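Waltance Introduces Spring Handbag Collection Made in Small Runs

Leather goods label adds two new shapes, a lighter strap and a repair service for all current styles

Waltance, the independent maker of handbags and small leather goods, today announced its spring collection, which goes on sale Wednesday at 9 a.m. Eastern time through the company's website and at 77 specialty stores in the United States and Canada.

The collection is built on two new shapes. The Gumia is a soft shoulder bag with a curved top zipper and a single inside pocket. It is sized to carry a paperback, a wallet and a phone, and it folds flat for packing. The Mujić is a structured top-handle bag with a turn-lock closure, four metal feet and a removable crossbody strap. Both are cut from vegetable-tanned cowhide and lined in unbleached cotton twill.

Colors for the season are black, bone, tobacco, dark olive and a brick red that Waltance last offered in its first year. The brick red will be sold in the Gumia only. Hardware is brushed nickel on the black and olive bags and antique brass on all others.

The crossbody strap has been redesigned for this season. It is narrower than the strap on earlier Waltance bags and weighs less, and the buckle has been moved to the back so that it does not rub against a coat or jacket. Customers who own an older Waltance bag can buy the new strap separately in any of the five colors. It fits every style the company has made with side rings.

Each shape will be made in a first run of 1,000 bags, with roughly 200 of those set aside for online orders placed on the first day. Stores will receive the rest in two shipments. The company does not plan to repeat the bone color after the first run has sold.

Waltance is also opening its repair service to all current styles. Until now the service covered handles and straps only. Beginning with this collection, customers can send in a bag for edge repainting, zipper replacement, relining or new feet. Repairs to stitching are free for the original owner. Other work is quoted after the bag has been looked at, and no work begins until the customer approves the price. Return shipping within the United States is included.

The Gumia is priced at $345 and the Mujić at $480. The crossbody strap is $65 when bought on its own. Matching card cases and key loops will follow in May.
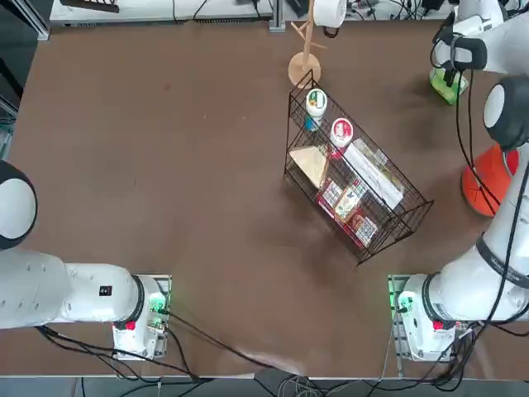 Black wire basket of groceries on a brown tabletop, between two white robot arms.

Stores that would like to carry the collection can request a line sheet and leather swatches from the wholesale department. Orders for the second shipment are being accepted now, and minimums are unchanged from last season. Sample bags are available to fashion and accessories editors on loan for photography.

About Waltance

Waltance designs handbags, belts and small leather goods for everyday use. Its products are sold online and in specialty stores in the United States and Canada.

Media and wholesale inquiries may be sent through the contact page on the Waltance website.

###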